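How to Sort and Fold Clothes on the Bed

Most people end up folding laundry on the bed at some point. It is the biggest soft surface in the house, it is the right height for a lot of us, and the clothes usually have to go back into the bedroom anyway. The trouble is that a bed is also where everything else gets put down. Bags, toys, papers and small packages pile up, and by the time you start folding there is only a corner left to work in.

The method on this page is the one we use in the Prosbridge home skills evenings. Pao-chu Mak wrote the first version for people moving into small apartments, and I have changed the order of a few steps since then. It works on any bed, including round ones, which need a little more thought.

What you need

A made bed
A shopping bag or two, standing up
A small pair of scissors for loose threads
Good light — the ceiling light is fine after dark

Step 1. Pull the cover tight

Smooth the bedspread or sheet before you put any clothes down. If the cover is wrinkled, the clothes will slide into the dips and you will be folding against a lump. Thin ribbed covers are easy to smooth with the side of your hand, working along the ribs. Plush ones are harder. If yours will not lie flat, put a large towel over the part you plan to fold on.

You do not have to make the whole bed properly. You only need a flat area a little wider than a shirt with both sleeves out.

Step 2. Move everything else to the back

Take whatever is already on the bed and push it to the back, against the wall or the headboard. Stuffed animals, folders, boxes and anything still in its package can all sit there together. Do not stop to put these things away now. King-fai Cheung used to do that at every session and would come back from the hall closet having forgotten which pile was which.

Paper shopping bags with rope handles are good to keep close by. They stand up on their own if the bottom is opened all the way, and they will lean against a wall if it isn't. Use one for clothes you are giving away and another for things that need mending or a second wash. Decide which is which before you start, and stick to it.

Step 3. Start with the piece you can't identify

In every pile there is something so bunched up that you can't tell the front from the back. People leave it for last and then put it away in a ball. Do it first, while you still have patience and the most room.

Lay it down near you and don't shake it yet. Look for a seam. Thick seams with looped stitching along the edge are on the inside of the garment, so if that is what you see, some or all of the piece is inside out. Follow the seam with your fingers until you come to an opening such as a cuff, a neck or a hem.

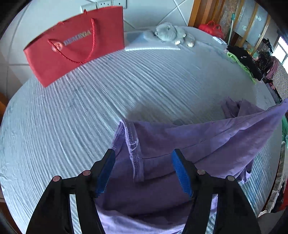

Once you have an opening, hold it at two points and lift. The rest of the cloth will drop and most of the creases will fall out by themselves. If it is still twisted, lay it down again, find the other end of the same seam and turn the garment a half turn. With soft, stretchy fabric, lift it by the seams and not by the middle of the cloth, or you will pull it out of shape.

Turn it right side out by reaching through the largest opening, taking hold of the far end and drawing it back toward you. Do the sleeves or legs one at a time.

Step 4. Check for threads and marks

While the garment is open in front of you, look along the seams. If there are loose threads, cut them close. Do not pull. A thread that looks like a leftover tail may be holding part of the hem, and overlocked edges in particular can run a long way once they start.

Look for marks too. Dark spots on light fabric are easier to see with the cloth held up than lying down. Anything with a stain goes in the mending and washing bag, unfolded, so that nobody mistakes it for finished.

Step 5. Fold

For tops:

Lay the top face down with the neck away from you.
Fold one side in toward the center and lay the sleeve straight down along it.
Do the same on the other side.
Fold the hem up to the middle, then fold once more to the collar.
Turn it over.

For pants and leggings, put one leg on top of the other, smooth out the seat, and fold from the cuffs up. Two folds are enough for most drawers. Three will give you something that stands on its edge, if you like to file your clothes that way.

Shirts with a large printed design should be folded so the print ends up on the outside. It saves you from unfolding four dark shirts to find the one you want. Yu-ting Kuo disagrees with me on this and folds all prints inward to keep them from rubbing. Her shirts do look newer than mine, so do as you like.

Step 6. Build the stack to one side

Put the finished pieces on the side of the bed you are not working on, well away from the edge. Heavy things go at the bottom, thin things on top. Bright colors are handy as markers between one person's clothes and the next, if you are folding for more than one.

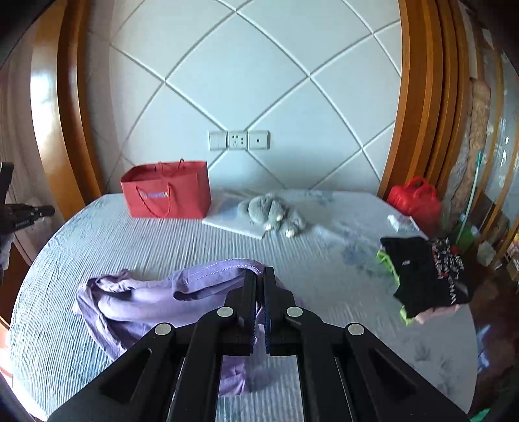 Keep each stack to 8 pieces at most. Taller ones lean, and a soft mattress makes it worse every time you put your weight on it. If you have more than that, start a second stack beside the first.

On a round bed, don't line your stacks up along the edge. The curve leaves you less support than you expect, and the outer corners of the clothes will hang over. Set them in toward the middle and walk around the bed to reach them.

Step 7. Clear the bed

Carry the stacks to the drawers first. Next, close up the giveaway bag and put it by the front door. Last of all, deal with the things you pushed to the back in Step 2. It goes quickly once the clothes are gone.

How long it takes

A normal load takes me 14 minutes, with the radio on. Ya-wen Yang, who helps at the evening sessions, gets through one in less. Your first try will be slower, mostly because of Step 3.

If you only have a few minutes, do Steps 1 to 3 and lay the rest out flat across the bed — flat clothes can wait until evening, but a heap will set its creases.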